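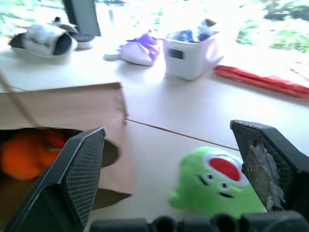
Kultitz Regional Football Conference
Rules and Statistics Working Group
Minutes of regular meeting, Oct 22, 2021
Held by conference call and in the Hikden field house, upper meeting room

Chair: Svatopluk Danko
Represented: Kultitz, Hikden, Mudix, Wijesinghe
Also on the call: statistics crew leads, conference office, officials' assigner
Absent with notice: Mudix head coach (represented by the defensive coordinator)

1. Call to order and quorum

The chair called the meeting to order. Quorum was confirmed with all member schools represented. The agenda was adopted with one change: the item on kickoff times was moved behind the item on the statistics manual at the request of Hikden, whose crew lead had to leave early.

2. Minutes of the previous meeting

Approved as circulated, with a correction to item 6. The word "reception" in the second sentence should read "target." The office will post the corrected version.

3. Open actions

3.1 Play clock at Mudix, north end. The replacement control board has been installed. The clock was run through two full scrimmages without a reset fault. Closed.

3.2 Spotter's cards. Wijesinghe supplied its numbering chart in the new layout. Hikden has not. Left open.

3.3 Press box network at Kultitz. The wired line to the statistics position was tested under load and held. The wireless link remains unreliable when the stands are full. Crews are to use the wired line and bring their own adapter. Closed, with a note to be added to the visiting crew sheet.

3.4 Duplicate jersey numbers. The office reported that the entry form now rejects a duplicate number within the same unit. It still allows the same number on offense and defense, as permitted. Crews asked that the second player be marked with a letter suffix in the statistics file. Agreed. The suffix will be D for the defensive player and nothing for the offensive player.

4. Statistics audit, first part of season

4.1 The office presented the audit. A total of 1,337 plays from scrimmage were checked against game film. The check covered down and distance, ball spot, play type, yards gained, and the players credited. Special teams plays were left out and will be audited separately.

4.2 Yardage errors were most common on completed passes where the receiver was pushed back after the catch. Crews are still crediting the spot where the receiver went down. The correct figure is forward progress as marked by the official. The chair asked that crews wait for the covering official's foot before entering the spot, even if this delays the entry.

4.3 Receptions behind the line of scrimmage. Kultitz and Wijesinghe have been recording the backward lateral on the quick screen as a completed pass. Where the ball travels backward from the quarterback's hand it is a rushing play and the yards go to the runner. Film review of the Wijesinghe home opener changed several plays for this reason, and the leading receiver's season total was reduced. Wijesinghe asked for the reduction to be stated in the weekly release with an explanation. The office agreed.

4.4 Tight ends lined up in the backfield. Mudix asked how to list a tight end who starts the play as an up-back and runs a route. The group confirmed that position in the statistics file follows the roster and not the alignment. No change to the form.

4.5 Sacks and team losses. One crew had charged kneel-downs to the quarterback. They are to be entered as team rushes. The crew lead has been told and the affected games corrected.

4.6 Drops. Hikden proposed adding dropped passes as an official category. Discussion was long. Kultitz and Mudix objected that a drop is a judgment call and that home crews would not agree with visiting coaches. Wijesinghe supported the category for internal use only. The proposal was withdrawn. Schools may keep their own charts, but these are not to be sent to the office or quoted in a release as conference figures.

5. Statistics manual

5.1 Draft section on fumbles. The text was read and accepted with two edits. In the paragraph on aborted snaps, "center" is replaced by "snapper" throughout. In the paragraph on fumbles out of bounds, the example is removed until the officials' assigner has confirmed the spot rule for a ball that goes forward and out.

5.2 Draft section on return yardage. The start point for a punt return is where the returner gains control, and a muff does not move it. For interception returns in the end zone, the return is measured from the goal line. Accepted.

5.3 Draft section on penalties. Not ready. The chair noted that the version circulated mixes the enforcement spot with the spot of the foul in the table of codes. The office will separate the two columns and send the draft out again.

5.4 Rounding. Yardage is entered in whole yards. Where the ball rests between lines, the crew uses the forward line, except on first down for the offense at the start of a series. The Hikden crew lead pointed out that the entry software does this without prompting if the spot is typed with the plus sign. The other crews were not aware of this. A short note will go in the front of the manual.

6. Kickoff times and field access

6.1 Remaining home dates were reviewed. Mudix has a conflict between its last home game and a band contest on the same field. Moving the game to the evening slot would leave the visiting team without its usual warm-up window. Wijesinghe, as visitor, accepted a shortened window provided both teams are treated the same and the end zones are divided as usual.

6.2 Field access for crews. Statistics crews must be let into the press box before the gates open. At Hikden the crew waited at the locked stair door and began the game without a tested connection, so the opening series was entered by hand from paper. Hikden will issue a key to the crew lead.

6.3 Attendance reporting. The office asked that schools report counted attendance and not tickets issued. The highest counted figure so far this season is 2,971, at Kultitz. Mudix reports tickets issued only and has no turnstile on the east side. It will report "not counted" for that side until the gate is fitted.

7. Officiating matters

7.1 The assigner reported on crew availability. There is one open line judge position. Up to 3 games may have to be worked with a substitute from the neighboring association. Schools will be told before the game week begins.

7.2 Defensive holding against tight ends. Kultitz submitted film on contact at the top of the route. The assigner reviewed the clips with the deep officials and found that contact in two of them should have been flagged. In the others the receiver started the contact. The findings go to Kultitz in writing. The group took no position.

7.3 Sideline conduct. The restricted area is not being kept clear at Wijesinghe, mainly on the visiting side, where the chain crew and the team box overlap. Wijesinghe will repaint the box line.

7.4 Ball rotation. Teams supply their own balls for offensive series. The assigner asked that kicking balls be marked and handed over at the same time as the others. In wet conditions the home school supplies dry towels for both sidelines.

8. All-conference selection

8.1 Ballot procedure. Head coaches vote and may not vote for their own players. Ballots go to the office and the count is checked by the chair.

8.2 Tight end as a separate position. At present tight ends compete with wide receivers on the ballot. Mudix moved that tight end be listed separately, with a first team and second team place. Seconded by Hikden. Wijesinghe asked whether a player used mostly as a blocker could be compared on receiving figures alone. The Mudix coordinator answered that coaches already weigh this for the fullback position. The motion carried, 3 in favor, Kultitz abstaining.

8.3 Minimum games. A player must have appeared in at least half of the team's conference games. An appearance means one play from scrimmage or on special teams. Unchanged.

9. Film exchange

9.1 Film is to be uploaded before noon on the day after the game. Two late uploads were recorded, both from the same school, caused by a failed drive in the end zone camera unit. The drive has been replaced.

9.2 Labeling. Clips are to be cut by play with the down, distance and ball position in the title. Mudix has been sending complete quarters. The receiving schools asked for this to stop. Mudix will cut by play from the next game on.

9.3 The group declined a request from an outside scouting service for access to the exchange.

10. Other business

10.1 Preseason clinic for new crew members. Kultitz offered its classroom again. The session will use the audited plays in item 4 as practice material. Planning starts in February.

10.2 Hikden asked that agenda papers be sent as one file with page numbers. Agreed.

10.3 The chair reminded members that corrections to a published box score need the signature of both crew leads. A phone call to the office is not enough.

11. Actions

Office: post corrected prior minutes; revise penalty codes draft; add note on spot entry to the manual; state the receiver correction in the weekly release.
Hikden: numbering chart; press box key.
Mudix: gate count, east side; film cut by play.
Wijesinghe: repaint box line, visiting side.
Kultitz: visiting crew sheet, adapter note.
Assigner: spot rule for forward fumble out of bounds; written findings on item 7.2; notice of substitute officials.
Chair: letter to the scouting service.

12. Adjournment

There being no further items, the meeting was adjourned. The next meeting will be called by the chair after the last regular season game and before ballots are due.

Minutes taken by the conference office. Corrections to the office in writing.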